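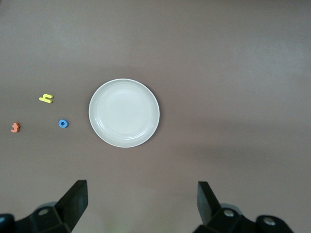 Incidencia: la caldera Belico se apaga sola al abrir el agua caliente
Estado: abierta, a la espera de pieza
Última actualización: Jun 24, 2021

Hola otra vez, sigo por aquí con mi caldera, que ya es casi de la familia. Lo resumo todo en un solo mensaje, que en el hilo anterior se mezclaron dos averías distintas y al final no me aclaraba ni yo.

El problema: abro el grifo de la cocina, la caldera arranca, el agua sale calentita y al rato se corta la llama y aparece el código 13 en la pantalla. Si cierro y vuelvo a abrir, arranca otra vez. En la ducha pasa lo mismo, pero mucho antes (con champú en la cabeza, claro, que es cuando más gusta). La calefacción iba perfecta en febrero y no me ha dado ni un aviso.

Lo que he probado hasta ahora:

Presión del circuito. Estaba baja, la subí con la llave de llenado y ahora se mantiene en 1,5. El fallo sigue igual.

Reinicio largo, desenchufando la caldera toda la noche. ¡Por la mañana aguantó una ducha entera! Por la tarde, otra vez el 13.

Filtro de entrada de agua fría. Tenía arenilla y un trocito de junta vieja. Lo limpié con vinagre y un cepillo de dientes y noté más caudal en el fregadero, pero la llama se corta igual.

Temperatura de consigna. La tenía en 55 y la bajé a 45. Tarda más en fallar, unos 18 minutos en la cocina, y eso ya me parece una pista.

Llamé al servicio técnico de Camdale y me dijeron que por los síntomas puede ser la sonda de agua caliente o el intercambiador con cal. Aquí el agua es durísima - la cafetera la descalcifico cada dos por tres - así que lo de la cal me cuadra bastante. Me pasaron presupuesto por cambiar las dos cosas y casi me caigo de la silla, de modo que he empezado por la sonda. La he pedido a Mornetton, referencia 2190, y todavía no me han dicho fecha de entrega.

Dos dudas mientras espero. ¿Hay que vaciar todo el circuito para cambiar la sonda, o basta con cerrar las llaves de abajo? En el manual salen dos dibujos y ninguno se parece a la mía. Y si al final es el intercambiador, ¿alguien lo ha limpiado con ácido cítrico sin cargarse las juntas?

De momento la dejo a 45 y me ducho rapidito. En cuanto llegue la sonda la monto y actualizo el ticket.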